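Rudwood plate library opens for a second season on Friday

Pale yellow, mint, and every other colour people were willing to part with 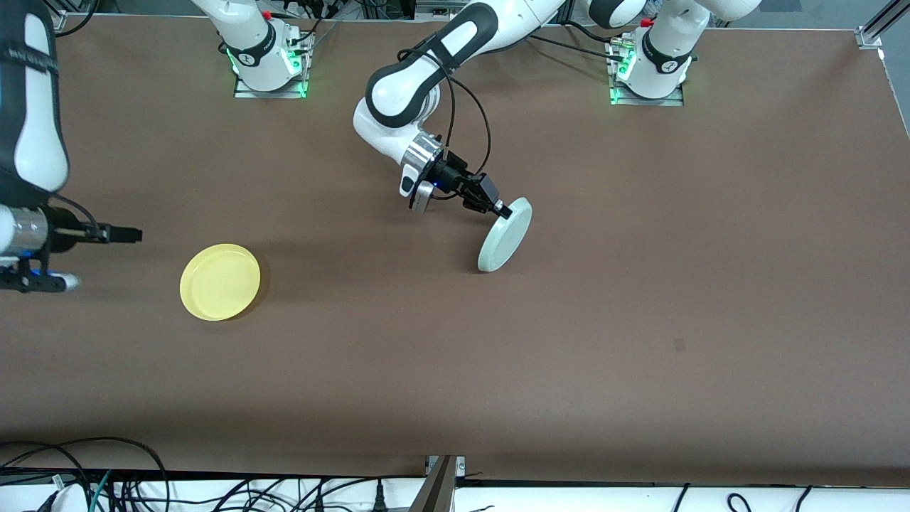

Rudwood's plate library is back, and it is bigger than ever! Anyone planning a birthday tea, a wake, a street party or just a very crowded Sunday lunch can borrow real plates again from Friday, when the doors open at 10 in the morning.

The library lends out 2,013 plates at the moment, nearly all of them given by households in Rudwood and neighbouring Ilau. Valentin Coman, who started it after a family christening got through four bin bags of paper plates, would like to reach 3,000 before the Christmas bookings start.

"People have been wonderful," he said. "We put a note up asking for dinner plates and a woman came over from Ilau with her entire wedding service in the back of the car. She said she'd only ever used the gravy boat."

Nothing has to match, and that is a good part of the fun. Borrowers can ask for a single colour if there are enough to go round, but most end up taking a mixture, and a long table laid with odd plates looks lovely (the over-60s lunch in spring was a real picture). Soft yellows and greens are the most popular and tend to be booked first, so it's worth getting in early if you have your heart set on them.

Borrowing is free for groups in the village. Everyone else pays £2 a crate, and the money goes on new crates and washing-up liquid. Plates should come back clean within a week. Breakages happen and there is no charge for the odd one, though Vidar Haugen, who looks after the bookings, does like to be told so that he can keep the list straight.

He is also hoping for more side plates. "We've got dinner plates coming out of our ears," he said. "Then somebody wants to serve cake to eighty people and I'm ringing round half the street."

Bowls and serving dishes will be added in November if there is shelf space. Donations can be dropped off during opening hours. Chips on the underside are fine, but please keep back anything with a crack running through it, and wrap each plate in newspaper if you can.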